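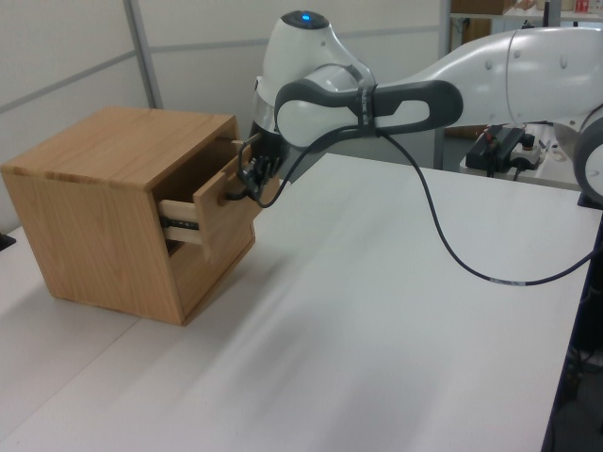 Avico Shared Bench Safety Kit for Tabletop Robot Arms

Everything you need to set house rules for a robot arm that works on a bench among people, packed in one box and written in plain words. The kit holds a rule book, a set of wipe-clean bench cards, floor and table tape, cable labels, and the log sheets that so many of our customers told us they were drawing up by hand on a Sunday night.

Sold by Imham Supply. Ships flat. Choose the single-bench kit or the lab kit, which covers up to 20 benches.

Why we put this together

If you have ever looked after a small robot arm, you probably know how it goes. The arm arrives, everyone is excited, somebody bolts it down and gets it moving before lunch, and the rules come along later, usually one at a time and usually after a fright. We've been there ourselves! Our own first set of rules at Imham was a sheet of yellow paper taped to a door, and when the door was propped open you couldn't read it.

The big published safety standards are very much worth having, and the kit doesn't replace a single one of them. You still need the manual for your arm, the rules that apply where you work, and a proper risk assessment for your own bench. What the kit does is take the everyday part of all that (who can be near the arm, what gets checked first thing, what gets written down) and turn it into something a new person can pick up on a Monday morning and follow.

The rule book was written by Iestyn Harries, who spent a good many years setting up test benches before he came to us, and it was gone over line by line by Oratile Pretorius, who runs our training days and has a sharp eye for any sentence that could be read two ways. There were quite a few of those in the first draft, and a long afternoon went by on the word "clear" alone.

What's in the box

Rule book, 72 pages, spiral bound so that it stays open on the bench
Bench cards, wipe-clean, one set per bench
Table tape in yellow, and floor tape in yellow and black
Write-on cable labels and reusable hook-and-loop ties
Daily check pad
Incident and near-miss pad, with carbon copies
2 door signs, one for "arm powered" and one for "arm locked off"
A fine-tip marker (please do keep the cap on it, they dry out in no time)

A look at the bench cards

The cards are the part people use most, so we'd like to give you a fair idea of what they say. Each one covers a single kind of job.

Drawer and door work. This card is for arms that open, close or hold furniture parts, such as a gripper pulling on the front of a small cabinet's drawer. It asks you to fix the cabinet down or confirm that it can't tip or slide, to set a pull limit in the control software before the first run, and to keep fingers away from the gap between the drawer and the cabinet body whenever the arm has power. Metal slides have pinch points all along them, and a drawer that feels perfectly gentle by hand can close hard with a motor behind it. The card also asks you to agree on a stopping point for the drawer and to write that figure down where the next operator will find it.

Cables. Route the gripper cable along the arm and tie it where it won't pull tight at full reach. Leave enough slack for the wrist to turn, but keep the loose part out of the sweep of the arm. Label both ends. If a cable has to cross the tabletop, mark the crossing with tape and check it again each time the task changes, because a path that was fine for one job can be right in the way for the next.

Hand guiding. One person moves the arm, and that same person has the stop button in reach. Hold the arm only at the places the maker gives for it. No leaning on it while you chat, tempting as that is.

Lights and signals. Blue, green and red mean different things on different makes of arm, so the card has a blank table for you to fill in from your own manual. Please fill it in! An operator who learned on one arm will carry those habits straight over to the next one.

Control box and power. Keep the box where a person can reach it without stepping into the arm's working area. Keep drinks off that shelf. Power strips should be off the floor and never chained together.

Setting out your bench

Most customers manage it in one morning. Start with the power off and clear away anything the job doesn't call for. Once your risk assessment is done, work out the arm's full reach from the manual, add the length of the gripper and of anything it'll carry, and tape that line on the table and the floor. Put the stop button outside the line. Hang the cards at eye level, on the side people walk in from, and hang the door sign last.

After that, try out the stop button with a second person watching, enter it on the first sheet of the daily check pad, and sign it. Both names go on the sheet. Oratile is very firm about both names.

Which kit should you choose?

The single-bench kit suits a workshop, a classroom or a small lab with one arm. The lab kit comes with extra cards and tape along with a wall chart, so a supervisor can see at a glance which benches have had their check that day. If you already use Royer storage rails, the card holders clip straight on. For bare walls there are screw-on holders in the box, and for glass or painted metal you'll want the Clemex adhesive strips, sold separately.

Refills

Tape, labels and pads can all be reordered on their own. Cable labels come in a roll of 1,000, which will keep most labs going for a very long while. The cards should only need replacing when your rules change or when somebody has used the wrong kind of marker on them.

Care

Wipe the cards with a damp cloth. Avoid solvent on the printed side. Store spare tape flat and out of the sun, and lift old floor tape slowly from one end, warming it a little with a hair dryer if it fights you.

Questions before you order

Do write to us with a short note on your arm, your gripper and the sort of job it does, and Iestyn or one of his colleagues will tell you which cards apply and which ones you can leave in the folder. Orders placed in December may take a little longer to reach you, as the print shop closes for part of the month.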